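"I Still Check Every Tray": A Packer on Sharing the Line With a Robot

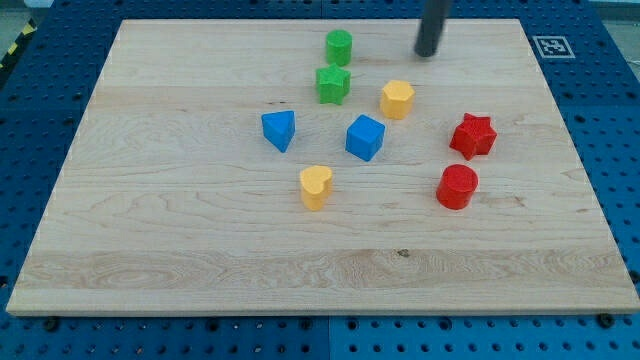

Blocks on the maple board at the setup bench, with the arm overhead.

Flenell makes shape sorters, counting sets and wooden puzzles for kindergartens and childcare centres. Its packing room takes up the back half of a low brick building at Prulum, behind the paint shop. There are 41 people on the payroll, and until January every block that left the place was sorted and packed by hand.

The woman we spoke to has worked there for 8 years. She started as a casual before Christmas one year, stayed on, and now looks after the setup bench, where new block sets are tried on the robot before they go to the line. She asked us to leave her name out, and the company agreed to the interview on that basis. No manager sat in.

We talked in the lunchroom over her break, and then for a while longer beside the bench.

She was told about the robot at a morning meeting, she said, along with everyone else on her shift. A supplier called Benmoussa had been through the building a few times with tape measures, so people had already guessed.

"We thought it was for the pallets. That's what most places get them for. When they said it was for sorting, people went quiet, because sorting was what most of us did all day."

The work was simple to describe and hard to keep up. Painted blocks arrived in tubs from the drying room, mixed. A packer tipped them out, picked the right shapes and colours for a set, looked each one over for chips or runs in the paint, and laid them in a tray. A good packer finished 84 trays in a shift. The target was printed on a card above each station, and she can still say which stations had the card taken down by the person working there.

"Your eyes were fine. It was your thumbs," she said. "Thumb and the first finger, and then up into the wrist. I had a splint I wore at night. Half the room had one. You'd see them in the car park, people driving off with the splint already on."

The first weeks of the changeover did not go well, in her account. The arm was slow, and it had trouble with anything that wasn't round or square. Stars were the worst. Hearts were nearly as bad. The packers were asked to keep their normal rate going at the old stations while also fetching and resetting for the technicians.

"You'd put the blocks out for it, it would have a go, you'd put them out again. I did that for days. I'd go home and my husband would ask what I did at work and I'd say I moved a star."

She liked it more than she expected to, all the same. One of the Benmoussa technicians began asking her why she set the blocks down the way she did, and she found she had answers. She leaves a gap between pieces that is wide enough for a finger. She doesn't line them up, since they never come out of the tub lined up. She keeps shapes of the same colour near each other on some trials and apart on others.

"I'd never said any of that out loud before. I don't think I knew I was doing it."

When the technicians had finished, the company advertised two jobs at the setup bench, internal applicants only. She put in for one and got it. It pays more, though she would not say how much more, and it comes with a course she does one afternoon a week through a training outfit called Fitero. She was nervous about the course. She left school early and had not sat in a classroom since.

"The maths was all right. It was the reading. They write these manuals like they don't want you to get to the end."

At the bench she showed us how a trial goes. The blocks sit on a pale maple board on top of a blue table full of small holes. On the board there were pairs in green, yellow, blue and red: a star and a cylinder, a hexagon and a heart, a triangle and a cube, then another star and cylinder. She chose the mix herself. A tray with too many easy shapes teaches you nothing, she said, and a tray with all hard ones makes everybody cross.

She is fussy about the board. The grain has wavy bands through it, and she had wanted something plainer, but the technicians preferred to keep it. The trays that go out to customers are wood as well, and they wanted the trials to be on something with a pattern in it. She thinks they were right about that one.

"I argued, though. I wouldn't have argued a year ago. I'd have just put the blocks where I was told."

Not everyone on the floor has come out of it as well, and she raised this before we did. The company promised no forced redundancies and has kept to that. But casual shifts before Christmas, the kind she started on, are mostly gone. Some people took a package. Others were moved to the paint shop, which is warmer and louder and starts earlier.

"A couple of them hate it. One had a good arrangement with her sister for school drop-off and the paint shop start time wrecked it. On paper she's kept her job. She'll tell you she lost the one she had."

We asked whether people blame the robot.

"No. You can't be angry at it. They're angry at the roster."

There was some anger at her, too, for a while. The bench job meant she was the one standing next to the machine, and a few of her old workmates stopped saving her a seat. It has eased off. She puts it down to the wrists more than anything. The packers who are left on the line now spend most of a shift checking and closing trays, and the splints have largely disappeared from the car park.

The checking is the part she feels strongest about. Under the first plan, trays sorted by the robot were to go straight to closing, with a person pulling a sample every so often. The packers objected. The sets go to small children, and a chipped edge or a soft patch of paint is easier to feel than to see.

"It can tell a red star from a green star all day long. Fine. But I can pick up a block and know the paint's not right before I've looked at it. We said that at the meeting and they changed it. Every tray gets a pair of hands on it. I still check every tray that comes off my bench, and I'd do it if they told me not to."

That change was written into the site agreement, signed on 18th April, together with a rule that output figures from the robot can't be used to set targets for people. She thinks the second rule will matter more in the long run. The cards with the tray numbers have come down from the stations. Something will replace them eventually, she expects, and she would like the packers to be in the room when it does.

What does she miss? She took some time over that. The talking, she decided. At the old stations six people stood within arm's reach of one another and the conversation ran all day, about children and knees and who was selling a car. The new layout spreads people out, and there is a painted line you don't step over while the arm is moving.

"You can shout, but you wouldn't shout the sort of things we used to talk about. So it all gets saved up for lunch. Lunch is very loud now."

She has some requests in with management. She would like the stool at the bench replaced with one that goes lower. She would like a second person trained on each shift so that she can take her leave without getting phone calls. And she wants the bench job rotated, at least for anyone who asks, so that more people know how it works.

"If only two of us understand it, then two of us are safe and everyone else is waiting to hear. I don't like that. I've been the one waiting to hear."

The company told us it is looking at rotation and expects to make a decision once the second arm has been installed. No date has been set for that. A place on the Fitero course has been offered to any packer who wants one, in paid time, and the next intake is already full.

Her break had finished by then and she went back to the board. There was a new shape coming through from the paint shop after lunch, an oval, and she wanted to see whether it would roll.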